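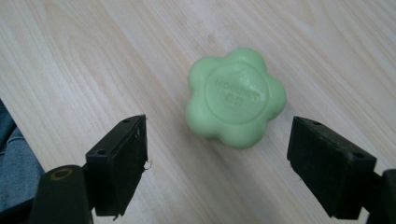

Jaws open over the little green flower on the tabletop.

Winwood Hand Gripper Kit: tips from my first few weeks

Filed under: Workshop, Gadgets, Reader Requests

A lot of you wrote in after the label-maker post wanting to know if the Winwood hand gripper kit is any good, so I finally bought one. Short version: I like it, I'd buy it again, and I wish the instructions had been written by somebody who has dropped as many things as I have. What follows is everything I scribbled on the back of the packing slip, more or less in the order I learned it.

What you get

It's a two-finger gripper you hold and work yourself, plus the parts to mount it on an arm later if you go that route. (I haven't! The arm costs real money.) The kit was $89 from Trustside, and they had it on my porch on a Wednesday. There's a bigger bundle with the Jirkari arm at $1,929 and an in-between one at $958 with a used arm, and if you're only curious, please start with the cheap one. You'll learn what the fingers can and can't hold, and that's most of the battle anyway.

The fingers are black blocks with a slanted top and little holes for screws. They've got that slightly rough feel you get from a 3D printer. I was going to sand mine smooth and I'm so glad I didn't, because the roughness is doing some of the gripping for you.

Start with something chunky

My first attempt was a teaspoon. Don't do a teaspoon. Flat things hug the table and the fingers just skate over the top, and you end up pushing the thing along like a tiny snowplow. What you want is something you could pick up with mittens on. The green flower in the photo is great practice, with fat rounded lobes and enough body that the jaws have something to close on. A bath sponge works too, or a lemon, or one of those rubber doorstops.

Lobed shapes have one catch. If both fingers land on the bulges, the thing likes to spin and pop out sideways. Turn your wrist a little and aim for the dips between them. I got so much better once I started looking at the shape first and the gripper second.

Open wide, come in low

I kept opening the jaws just barely wider than the thing I was after, the way you would with kitchen tongs. Open them all the way. Bring them down on either side, keep the fingers level with each other, and only then squeeze. If one finger touches first it shoves everything over and you have to start again.

Coming in low matters more than I expected. Get the tips as near the table as you can without scraping. And if you do scrape, well, I have a mark on my old sewing table that will be there forever, so put a placemat down while you're learning. Cork is nice. A slick vinyl one will slide around with the gripper and make you want to throw things.

Squeeze less

Everybody squeezes too hard. (I asked in the Oyelaran owners' group, which is a different brand but the same kind of tool, and they all said so.) Close until it touches, then a hair more, then lift. If it slips, set it down and find a better spot to hold it. Squeezing harder on a bad spot just launches it, and I have fished a lemon out from behind the dryer to prove it.

Soft stuff needs a different touch altogether. With a sponge you can feel it give, so wait for it to stop giving. With bar soap, go very gently or you'll leave two square dents in it.

Keeping it clean

Black plastic shows every speck of dust. Fuzz and bits of thread catch on the edges of the fingers too, and they'll hang there until you pick them off. An old soft toothbrush, used dry, gets into the screw holes and the rough front face. I tried a damp cloth and it left lint, so I went back to the toothbrush. No oil on the gripping faces, please. I did get a dab on one while doing the hinge and had to wipe it down with dish soap twice before it would hold anything.

Check the screws every so often. Mine loosened up after the first weekend and one finger started to wobble. Snug is plenty, you're going into plastic.

Fingers wear out, by the way. Winwood says theirs are good for 1,000 grips before you'd want to swap them. I have no idea how many I've done, but mine still look fine apart from the dust.

The gripes

The instruction sheet is one page folded in four, in gray type, and the drawing of the hinge is upside down compared with how you'd hold the thing. I put mine together backward the first time. Lay all the parts out the way they'll go before you tighten anything, and keep the screws in a muffin tin so they don't roll.

The handle is also a bit fat for small hands. I wrapped mine in bike tape and it made no difference to the size, obviously, but it's comfier and my palm doesn't get sweaty.

And I'd love a second set of fingers in the box. Trustside sells them separately, and when I looked in February they were out of stock.

A couple of quick ones before I go

Work sitting down with the table at elbow height, your shoulder will thank you.

Swap hands now and then. My left is hopeless, but it's getting better!

Store it with the jaws open so nothing stays under tension.

If you've found a good way to pick up coins with one of these, leave it in the comments, please. I've tried tape and I've tried a rubber band around each finger, and the rubber band sort of works on quarters.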